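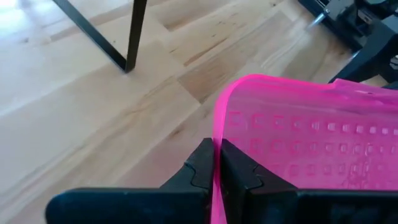

**Robotics club: the tidy-up challenge, one term in**

I was asked to write up the Grustembridge robotics club for this issue, and I said yes on the condition that I didn't have to call anything the future. The club meets after school in the hall, finishes at half past five, and has 15 students on the roll. This term they've been working on a single job: get two robot arms to pick up household clutter off the floor and put it somewhere else. Any parent of a teenager will see the appeal.

The brief comes from the Druvach Challenge, which our students are entering for the first time in July. Teams are scored on how many objects they can shift in a set time, with points taken off for drops. The rules run to 40 pages. I read most of them over two cups of tea and I still couldn't tell you what counts as a drop.

Uchenna Etim runs the club and is a good deal more patient than I am. I put it to her that a child of four can pick up a plastic basket, and has been able to for the whole of human history, or at least since plastic. She agreed. She said the students found that annoying too, and that it was a fair place to begin.

Her argument goes like this. Solid blocks are easy, and the club had those sorted early. Thin-walled plastic is a pain. You have to get one finger on each side of the wall, square on, and squeeze enough to hold it without bending it out of shape. See-through plastic is worse, the students reckon, as the camera at the wrist picks up the floor through it and the colour changes with the light from the windows. They tried closing the blinds. Then the floor looked different and half their recordings no longer matched.

The recordings are the part I have trouble with. A student guides the arms through a pick-up, the computer saves it, and they do it again. They've saved 543 of these so far. Year 9s have given up netball for this. I asked Hernán Arboleda, who is in Year 11 and looks after the files, whether it was boring. "Yeah, pretty boring," he said, and went back to deleting the bad ones. His rule is that if the gripper scrapes the floor on the way in, it goes in the bin, and he won't be argued with about it, even by the person who did the scraping.

What do the kids get out of it? I went in expecting to be told about teamwork. What I saw was two students having a long and fairly heated disagreement over whether to approach an object from the side or from over the top, and then testing both and writing down the answer in an exercise book. The over-the-top camp lost. I'll admit I was more impressed by the exercise book than by the arms.

I remain unconvinced on a few points. The gear cost a lot, and the $500 grant from Mengal Hardware covered the cables, spare fingers and a toolbox with a lock, and not much else. The rest came out of the general technology budget, which other subjects also have a claim on. I'd like to see a plain list of what was spent, and Uchenna has promised one for the next issue. I'd also like to know what happens to the club if she moves on. There wasn't a good answer to that.

As for the challenge, Felby High has entered three years running and nobody at our end is predicting a win. The students' own target is to get through a full timed round without someone having to step in and restart it — modest, but they set it themselves and they haven't met it yet.

Families are welcome to come and watch a practice round in the last half hour of any session. Please stay behind the tape, keep bags off the floor, and don't lean on the tables. New members from Year 8 up can put their names down at the front office.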